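February, 6:40 am

Kitchen cold. Coffee first, then this, or I won't write it at all. Day two with the Trestel kit and I said I'd keep notes every day or the review will be mush like the last one.

Where were we. Two boxes came up the stairs with Byung-chul swearing behind the big one. Arm, gripper, the little wrist camera, second camera on a stand, power brick the size of a loaf. The manual is a folded sheet. The real manual is online and the link on the sheet goes to a page for a different gripper. Wrote to Smits, who sell it over here, got an auto reply. Wrote again. Got the same auto reply.

Price, so I stop looking it up: the lease is 99 a month, kitchen task pack 31 a month on top. Deposit of 800, which you get back if you return it "in working condition", their words. Asked Grethe what she thinks working condition means after a month of steam. She said read the contract. I have read the contract. It doesn't say.

Bolted it down last night. Clamp is good, no complaints on the clamp. Calibration took four tries. First try it decided the counter was higher than it is and stopped dead in the air, very sure of itself. Second and third try same thing but lower. Fourth try fine and I have no idea what I did different. Wrote "restart both cameras???" on a sticky note and stuck it on the fridge.

8:15 am

Lies rang. She wants the piece at the end of the month and she wants it to be about the service, the whole subscription thing, less about the hardware. Fine. But the service is mostly a website where you pick tasks off a list and a chat window where Akinyi answers. Akinyi is very good. She's in support at Trestel and I've had her three times now, either they're small or she never sleeps. She found the right manual for me in a minute. Score one for the service, zero for the folded sheet.

Task list for the kitchen pack, the ones I care about:
Lift lid, put lid down
Turn dial
Move plate
Wipe counter (says beta)
Stir (says coming soon, said coming soon in the fall too according to Wouter)

So no stir. You are paying kitchen money for a thing that can't stir. Goes in the review, near the top.

10:30 am

Lid day. Set up the green Bear pot and the light blue plate. Thought about using my big steel pot but the Trestel page says "rounded knobs reccomended" and the steel one has a flat strap thing on top. So that's a limit right there. How many people have a pot with the right knob? Should go through the cupboards at Mom's and see.

First runs bad. It comes down too far to the left, closes on air, goes back up, waits. No error message, only the little light going orange. Looked up orange. Orange means "attention". Thanks.

Moved the stand camera back. Better. Moved it back again. Worse. Put it where it was.

Chat with Akinyi, she says glass lids are hard for it because of the reflections, and to try the overhead light off. Tried. Better for me too, that light is horrible. Then it was too dark for the wrist camera and it complained about that instead. Overhead light back on, approach speed down one notch. She suggested the speed, I wouldn't have thought of it.

Got a grip on the knob. Then another. Saved stills from both cameras as I went, I always forget and then have nothing to show Lies.
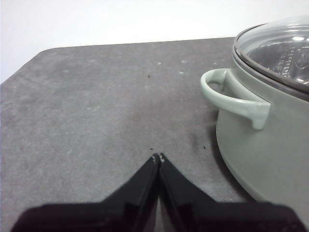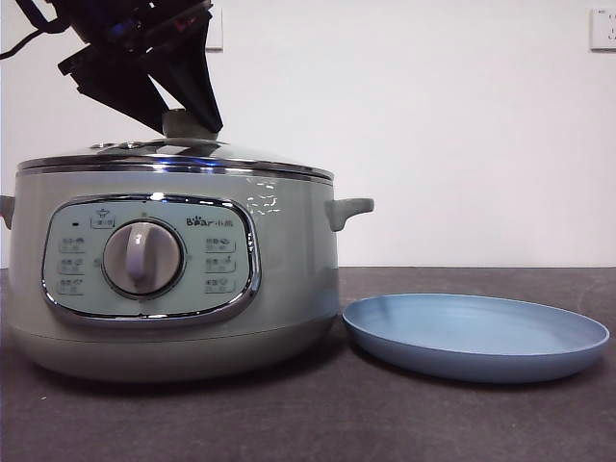 Lid task. Wrist camera first, fingers nearly closed, pot over to the right. Second one is from the side, gripper on the knob.

12:50 pm

Lunch standing up. Notes on the lid before I lose them.

Grip: good once it's there. I tugged the lid a little (you're not supposed to, warning on page one of the right manual) and it held. Didn't squeak or slip.

Lift: straight up, slow. Slow like an old elevator. Could make a sandwich. Did make a sandwich.

Put down: this is where it goes wrong. It wants a clear spot of counter to set the lid on and you have to mark that spot on the tablet by drawing a box with your finger. My finger is apparently too fat or the tablet is too small. Drew it four times. Once it took the plate as the spot. Not crazy, a plate is a good place for a lid! But I hadn't asked for it.

Put back: hit and miss. When it misses, the lid sits on a tilt and the thing calls it done. Green light, happy beep, lid crooked. I think that's the most serious thing I've found so far. If you're in the next room you would believe the beep. Told Akinyi, she opened a ticket. Ticket has a number, I've lost it, it'll be in the chat.

Also the noise. Not loud. A kind of whine when the wrist turns. Dog hates it. Dog now lives in the hall.

2:20 pm

Byung-chul came by to borrow the drill back and stayed an hour. He's seen the Urel one at a trade thing at Bodport and says it's faster but you can't lease it, you buy it, and you need somebody who can program. So a different customer. He thinks I should stop comparing it to a person and compare it to a dishwasher. I said a dishwasher washes dishes. He said well, yes.

He had a go at the dial task himself, no help from me, just the tablet. I like doing that, handing it to somebody who hasn't read anything. He found the menu right away, picked the task, then sat there hunting for a start button. Start button is on the second page. Below the fold. Who does that. He pushed the arm's pause switch by mistake twice looking for it.

Dial itself: needs teaching for each pot. You go through the positions one by one and give each a name on the tablet. The pot's labels are Chinese, tiny, and the app won't read them for you, so you need to know your own pot or have the translation handy. I used my phone and got something about soup and something about "boil hot pot stew fire" so I named them one to whatever and moved on. Pot unplugged for all of this. I'm not having an arm turn on heat in my kitchen on day two. Maybe next week. Maybe never.

Turn works if the ridge starts out where it expects. If you've moved it by hand in between, it's lost. You have to set it back yourself. Byung-chul says that's normal. Normal for who.

4:45 pm

Plate. Short one. It doesn't like the plate. Shallow, low rim, nothing to get hold of. The task page shows a deep bowl in the demo and now I see why they picked it. Tried pushing the plate to the counter edge so it could get a finger under, the way you'd do it yourself. Lost my nerve. Stopped it with my hand on the big button. Big button is good. Big button should be in the review too, it stops right away and it doesn't forget where it was after. Somebody thought about that.

Ask Akinyi if there are other fingertips. Something grippier. She said earlier there's a "soft set", not in the pack, costs extra, she'd check. Of course it costs extra.

Wouter texted. He sent his back after the first month. Not angry, he says, just didn't use it. Deposit came back in full but it took them ages. Ask him if I can quote that. Ask him exactly how long.

7:30 pm

Tired. Counter needs a proper wipe, crumbs and bits everywhere, and I'm not waiting for the beta.

Trying to work out who this is for. Grethe's thought, and she's seen more of these than I have, is people with bad hands. Her sister can't manage a hot lid any more. A slow steady lift would be worth the money to her, she doesn't care about fast. But then the crooked lid is a much bigger problem than it is for me, and somebody has to draw the boxes on the tablet for her. I don't see the sister doing that. I barely did that.

Grethe might bring her over. Would have to be when it's behaving. Would have to be honest with her about what it can't do, no stir etc.

For tomorrow:
- same lid, same spot, first thing in the morning when the light is flat. See if the misses are the light or the thing itself
- lid put back, count the crooked ones properly this time instead of going ugh
- mail Smits a third time, about who pays for worn fingertips. The tips are scuffed and specked already, is that wear or is that "not working condition"
- second pot from Mom's, bring both if she lets me
- find the ticket number
- walk dog properly, he's had a rotten day

9:05 pm

Akinyi wrote back, this late. Soft set can be added to the lease, she'll send a price. And the crooked lid thing is known, fix is "in the next update", no date. Asked if there was a rough date. She typed for a long time and then wrote "I will find out". Fair enough.

Arm is parked, plug is out. Pot's back on the shelf. Bed.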